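Frequently Asked Questions
The Drerley Kitchen Arm – questions from visitors, members and people who write to us late at night

Last updated in March by Mirjam Vandenberghe

What is the Drerley project, in plain words?

It's a robot arm that learns to put cups in a dish rack and take them out again. Two of us started it on a kitchen counter, and when the counter's other users got tired of us (fair enough!) we moved the whole thing into the shared workshop at Ukham. We named it Drerley after the street where the first version fell off its shelf.

Who is behind it?

Njål Sjöberg and I do most of the building. Hülya Sezer wrote nearly all of the training code, and Sevim Yaman joined last winter and has been patiently rewriting the parts of it that only Hülya could read. If you send a question about the software, one of those two will probably answer, and probably at length, because they both love a question.

Did you design the arm yourselves?

No, and we're happy to admit it. We began with a set of published plans and changed what annoyed us, mostly the wrist and the fingers. The fingers are on their sixth shape now. The early ones were broad and flat and pushed a cup away as often as they picked it up, so Njål kept narrowing the tips until they could get in beside something without knocking its neighbor.

Why cups? Couldn't it do something more useful?

We get this one a lot, usually from somebody's uncle. Cups are cheap, they're light, they survive a fall, and they come in cheerful colors, which makes it easier to talk about them across a noisy room ("no, the other one, the pink one"). They're also harder than they look. A cup that tapers will slide out of a grip that's a bit too low, and a cup lying on its side shows you its base and hides its opening, so the program has to work out which way round it is before it does anything clever.

How many tries does it take to learn?

More than we hoped. We have 3,613 recorded tries so far, all done by a person guiding the arm by hand. Our first working version used far fewer and was charming but hopeless. In the last full test it managed 39 cups out of 64, and we were so pleased that we stayed until midnight eating crackers.

What goes wrong most often?

The rack, by a long way. Thin wires are difficult for the program to judge, and if the rack shifts even slightly, everything it thought it knew is off. We've tried tape, rubber feet and a very heavy dictionary. Whatever you use to hold yours, check it again after every session – things creep.

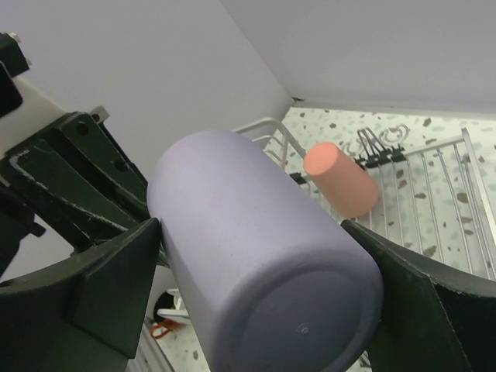 The other regular trouble is scuffing. Moving parts rub on each other and on whatever's nearby, and after a few weeks of daily use a linkage will start to look well loved. Scratches are fine and we leave them alone. Looseness is another matter, so go over the screws whenever you sit down to record, and if a finger wobbles when you wiggle it, stop there and sort it out.

Can I come and try it?

Please do! We're usually in from 6:30 in the evening. Ring the lower bell, as the upper one goes to the pottery people. Long hair tied back, sleeves pushed up, and keep your own mug on the other table or it may end up being washed up, so to speak.

Can children have a go?

Yes, with a grown-up next to them and one hand near the stop button. They tend to be better at guiding it than we are.

Do you sell kits?

We don't. Erdal Şimşekoğlu keeps the parts list up to date, though, and he'll send you a copy if you ask at the workshop desk. Allow yourself a month of evenings for the build and a second month for the cables.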